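Table organisers with a tissue slot, any good for bottles?
Household and Storage > Tidying

naa_s
Posts: 46
Right, silly question but it's driving me mad. We've got a white table in the back room that everyone dumps their water on, and I want the bottles to live somewhere instead of wandering all over it. I've been looking at those desk organisers with the tissue opening at the front and compartments behind. Has anyone tried standing bottles in the deep bit? I had one from Dramine years ago but it was really shallow, remote controls and pens only, anything taller went straight over.

brunello_t
Just use a tray! We've had a bamboo one from Bostach since March and it does tea, bottles, post, the lot. A tissue box is for tissues.

tegwen
Disagree with Brunello (sorry!). A tray on its own is fine until you carry it, and then every bottle on it starts skating. I had two go over on the stairs. You want something with proper sides if it's more than one or two.

brunello_t
Mine has a rim.

tegwen
How high though? Mine had a rim as well and they still went over it, a small bottle is nearly all height and no bottom.

LorettaSch
We do both and I'm quite pleased with it. Organiser for the spares, tray for whichever one is on the go (plus a glass, if I'm being civilised). The tissues come out of the oval bit at the front and the narrow slot next to it takes my reading glasses, so that's three jobs in one box. My only grumble is that the bottles lean. The compartment is wider than they are, so unless you pack it full they tip forwards a bit. A folded tea towel down the side sorts it.

kwame_g
Posts: 3847
Same arrangement at ours, organiser on the right and tray beside it. Have a look at the one at the front, Loretta's right about the leaning.
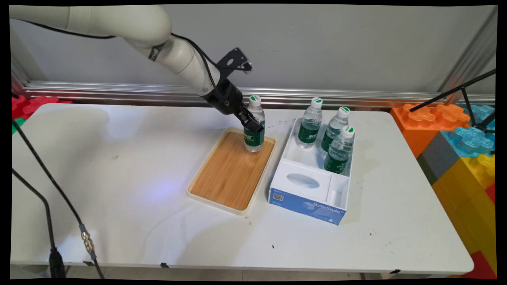

Three bottles in the back compartment, one on the tray.

naa_s
Oh that's really helpful, thank you Kwame! They stick up more than I'd pictured but I don't mind that, at least you can grab one. Is that a ByteStyle? I can see the name on the blue bit.

kwame_g
That's what it says on the front, yes. I didn't buy it so no idea on price, and I've not seen them in Nundholm. Gyamfi on the high street had something similar last time I was in, plain white.

brunello_t
Nice tray.

tegwen
I'd peel the blue panel off if it comes away, but I'm fussy about lettering on things. Otherwise I'm sold. Naa, measure your bottles before you order, some of the sports ones are much fatter.

naa_s
Will do, tape measure is in the kitchen drawer somewhere. Might get a tray too, Brunello, don't gloat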